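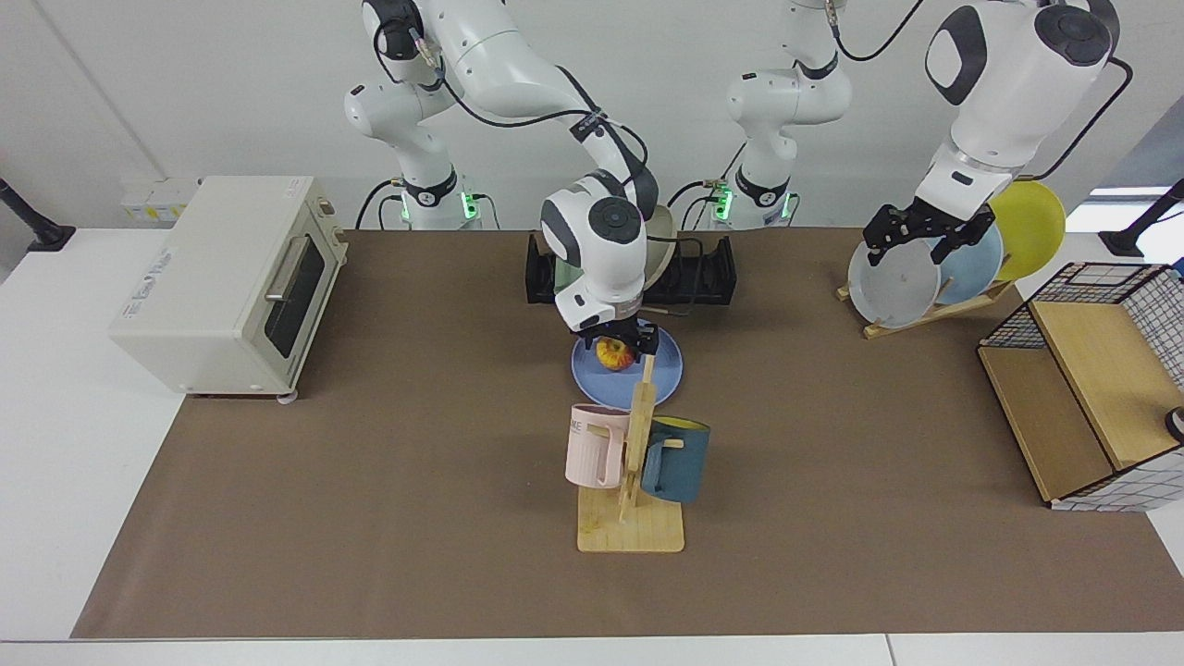 Hanley support desk wrote that the walk layer for Ruggiero had been wrong since the March rebuild, and that residents were quoting the bad scores at zoning hearings. According to the same message, houses two blocks from the train station were showing as car-dependent.

Ticket status: Resolved
Product: Gistora neighborhood map, walk layer
Area: Ruggiero, east side
Severity: 2

Symptoms

Walk scores dropped for 1,309 addresses after the rebuild. All of them are east of the rail line. West side scores did not change. Bus stops, the grocery store and the library still show up in the right places. Routing from any affected address to the station returns a path over 90 minutes long, by way of the highway overpass.

Steps taken

1. Cleared the tile cache and reloaded. No change.

2. Compared the address table before and after the rebuild. Same row count, same coordinates.

3. Ran a route by hand from the corner next to the elementary school to the station platform. The router refused to cross the tracks at the pedestrian underpass and went north to the overpass.

4. Checked the underpass segment in the editor. It exists and it connects to the sidewalk at the west end. At the east end it stops short of the sidewalk node.

5. Pulled the import log from Ninivum, which supplies the sidewalk file. The March file came with 289 segments redrawn on the east side after the county survey. Snap tolerance on our side was still set for the old file. 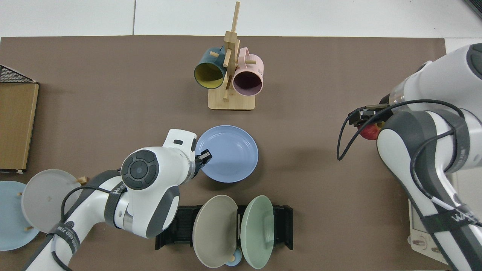
Mug tree with teal and pink mugs

Cause

Sidewalk ends in the new file fall just outside the snap distance. The router treats each one as a dead end. The underpass is the only foot crossing between the station and the bungalow blocks, so one bad joint there pushed down every score behind it. The other bad joints matter less, as most of them have a parallel sidewalk across the street.

Fix

Raised the snap tolerance for the Ninivum import and rebuilt the east side only. Joined the underpass by hand as a locked edit so the next import does not overwrite it. Checked 16 addresses against the February scores. All match except one on the dead-end street behind the laundromat, where the old path ran through a private lot. The new score is the correct one. 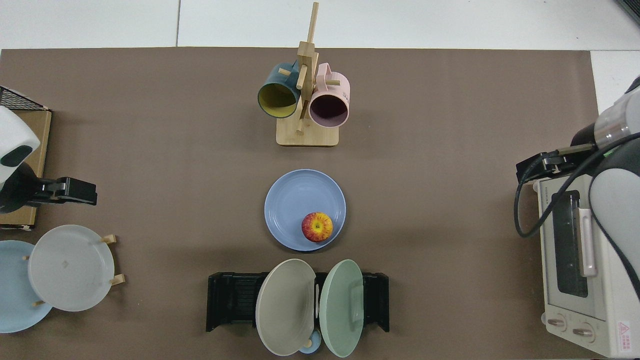

A follow-up comment on the ticket asked whether the scores already printed in the neighborhood plan would be corrected, and whether the underpass should count at all when its gate is locked at night.

Response: Printed copies are outside the scope of this ticket. A corrected table is attached for Hanley to send out. The walk layer uses daytime access. Gate hours can be added to the segment, but the score does not read them in the current version. Feature request opened separately.

Known issue: exported PDFs made before the fix keep the old scores. Delete them and export again.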